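3 研究对象与方法

3.1 调查地点

本文的田野材料来自德雷斯霍尔姆（Drestholm）旧城区的一条家具作坊街，当地人称之为佐尔基特门（Zorkitgate）。街道呈东西走向，西端接河岸码头，东端通向旧粮仓。码头停用以后，木料改由公路运入，作坊的朝向却没有随之改变，多数门面仍然面河，装卸则转到背后的窄巷进行。这一前后颠倒的格局对作坊内部的布置影响很大，后文第4节将专门讨论。

选择这条街有两方面的考虑。一方面，它的产品种类相对单一，以四腿小桌、矮凳和儿童桌椅为主，便于比较不同作坊在同一类器物上的做法。另一方面，街上同时存在三种经营形式：家庭作坊、合伙作坊以及向沙布尔（Shboul）商行供货的代工作坊。已有研究多把小型家具作坊当作同质的整体来处理，对供货关系如何改变器物尺寸和结构的问题着墨不多。

3.2 样本与访谈

我们在街上选取了18家作坊，其中家庭作坊11家，其余为合伙作坊和代工作坊。选取时没有采用随机抽样，而是先由街区登记册列出全部在营户，再按经营形式和临街位置逐户接洽。有几户在第一次接洽时同意，后来因赶制订单退出，由同一经营形式的邻户替补。替补户与原定户在用工人数和产品类型上没有明显差别。

访谈采用半结构方式，每户至少进行两次。第一次主要询问作坊的来历、学徒关系和木料来源，第二次请受访者就自己做的一件小桌逐项说明工序。第二次访谈在工作台旁进行，受访者可以随时拿起工具或部件比划。许多关于榫卯松紧、腿足倾角的判断很难用语言单独表达，离开实物以后，同一位师傅往往会给出前后不一的说法。

访谈用当地方言进行，录音由两名研究助理分别转写，再对照校订。方言中有若干词没有通行写法，例如称桌腿上端削薄的部分为“肩”，称桌面背后的加固横条为“背带”。本文沿用这些称呼，首次出现时加引号，以后不再标注。

3.3 器物测量

除访谈外，我们对各户的小桌进行了测量，共得有效样本50件。测量项目包括桌面长宽与厚度、腿长、腿的上下端截面、腿与桌面的夹角，以及腿足距桌面边缘的内收距离。测量时将桌子翻转，以桌面背面为基准面，因为正面常有倒角和打磨，厚度读数不稳定。每件器物由两人各量一遍，读数不一致时重新测量，取第三次的数值。

倾角的测量较为麻烦。旧式做法的桌腿不完全笔直，上段与下段之间有轻微的弯折，用量角器贴靠不同位置会得到不同的结果。我们统一以腿上端中心与足底中心的连线为准。这一做法会掩盖弯折本身，因此凡弯折肉眼可辨的，另在记录表中注明，不计入倾角统计。
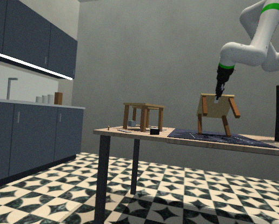

图1 四腿小桌，桌面翻转，可见背面

腿足内收距离的定义也需要说明。部分作坊的师傅以腿的外侧到桌面边缘的距离计算，另一些则以腿的中心线计算，两种算法在口头交流中经常混用，连师徒之间也会发生误会。本文一律采用外侧算法。登记册和旧账本中的尺寸凡未写明算法的，只作参考，不与实测数据合并。

3.4 文献材料

实物与访谈之外，本文还使用了两类文字材料。第一类是作坊自存的账本和样板册。账本多为流水式记录，写明订货人、件数和价款，很少写尺寸；样板册则多为单页纸样，边上用铅笔注有改动。纸样经过反复使用，边缘磨损较重，直接量取会偏小，我们只用它来判断轮廓的演变，不从中取得数值。

第二类是沙布尔商行的收货单。收货单对尺寸的要求十分具体，并列有退货的理由。退货理由中最常见的是腿长不齐和桌面翘曲，其次是色泽不匀。值得注意的是，家庭作坊的师傅在访谈中很少把色泽不匀看作缺陷，有几位还认为同一块板上的深浅变化说明木料没有经过染色。两套标准并存于同一条街，代工作坊常常需要把同一批小桌分作两堆，一堆交商行，一堆留在门面零售。

收货单的保存情况不均匀。较早的年份只剩存根，缺少退货一栏，无法与后来的年份比较。本文关于退货的讨论因此只涉及栏目齐全的年份，所得结论不宜向前推延。

3.5 分类方法

在整理样本时，我们按腿与桌面的连接方式将小桌分为三类。甲类为通榫，腿的上端穿过桌面，从正面可以看到榫头；乙类为暗榫，榫头止于板内；丙类不开榫，腿固定在背带上，再由背带与桌面相连。三类之间存在过渡形式，例如有的作坊在前腿用通榫、后腿用暗榫，理由是前侧受力较大。遇到这种情形，以数量较多的一种归类，两种相等时归入乙类，并在附表中标出。

街上的师傅自己并不使用这一分类。他们更习惯按用途区分，如“饭桌”“写字桌”“摆件”，同一用途之下可以有不同的连接方式。我们曾尝试直接采用当地的分类，但各户对“摆件”一词的理解相差较大：有的专指供儿童玩耍或陈设用的小尺寸桌子，有的泛指一切不承重的家具。考虑到比较的需要，正文仍以连接方式为主要分类，当地的用途名称列入附表，供读者对照。

小尺寸桌子在样本中需要单独处理。这类器物的腿与桌面比例和常规尺寸不同，腿往往偏粗，否则难以开榫。若将其与常规尺寸合并计算，会抬高腿粗与腿长之比的平均值。第5节的比例分析不包括这类器物，第6节讨论学徒训练时再行引入。在不少家庭作坊中，小尺寸桌子是学徒独立完成的第一件东西，其榫卯的精度反映的是训练阶段，不能用来代表作坊的一般水平。

3.6 与普洛克塞德的比较

为检验上述分类是否适用于其他地点，我们于2021年11月在下游的普洛克塞德（Plorkside）作了短期补充调查，走访作坊5家。普洛克塞德的作坊分散在居民区内，没有形成专门的街道，木料多由各户自行采购，也没有统一的收货商。当地的四腿小桌以丙类为主，背带较宽，有时两条背带之间再加一根短撑。

补充调查的访谈只进行了一次，未作第二次的工序说明，器物测量也不计入前述样本。因此，这部分材料在文中只起对照作用，凡引用之处均注明来源。两地方言相近，但“背带”一词在普洛克塞德指的是腿间的横撑，与佐尔基特门的用法不同，转写时已按所指部位加以区分。

3.7 材料的局限

受访者以作坊主为主，雇工和学徒的看法多是在作坊主在场时记录的，对工价和工时的说法可能有所保留。另外，样本中的小桌由各户自行拿出，做工较差的器物可能没有进入测量。我们在代工作坊的退货堆中补量了少量器物，尺寸离散程度高于门面陈列的同类产品，但件数不足以进行统计检验，仅在第4节的注释中列出。

木料的树种鉴别也不够完整。多数器物表面已上油或上漆，无法取样，树种依受访者的说法记录。同一种木料在不同作坊有不同的俗名，我们将俗名原样保留，未作归并。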